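Equipment planning, second half. Prepared by Lorna Urquhart, with figures from Valentin Ursu.

The Indlow handling bench goes into the next budget as a single line of $3000, parts and freight included. Ukmont quoted $2221 for two complete hand-held grippers with mounts. Clanholm quoted $2770 for the same set with a longer warranty. Both quotes hold through December. Either one fits the line, but only the Ukmont price leaves room for spare fingers at $607 per box.

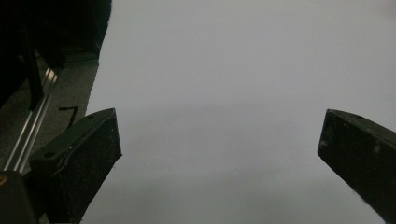

Fingers should be budgeted as consumables. The flat faces pick up dust and small scuffs, and Ecaterina Zamfir has asked that cleaning supplies be charged to the bench and not to general stores. Chiến Hà will keep a record of when each pair is changed, so that next year's request can be based on use. The current request is based on one box of spares.

Table surface is a separate matter. A plain, pale top is enough for the small-item work and no fixtures are requested. Test items such as bar soap come out of petty cash and do not need a purchase order. Soap with rounded ends stays on the item list, as does anything else that a flat pad may have trouble holding.

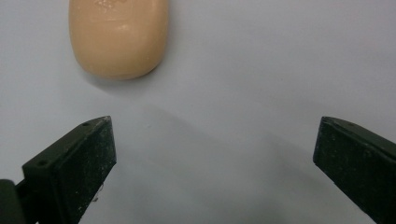

## Open points before the order

- Alper Uçar to confirm that Ukmont spares use the same screw pattern as the fingers on hand.
- Freight terms from Clanholm, in writing.
- Storage for the spare box. The cabinet by the bench is full.

Comments on the line go to Lorna by March 24, 2026. Changes received later will be held for the December review.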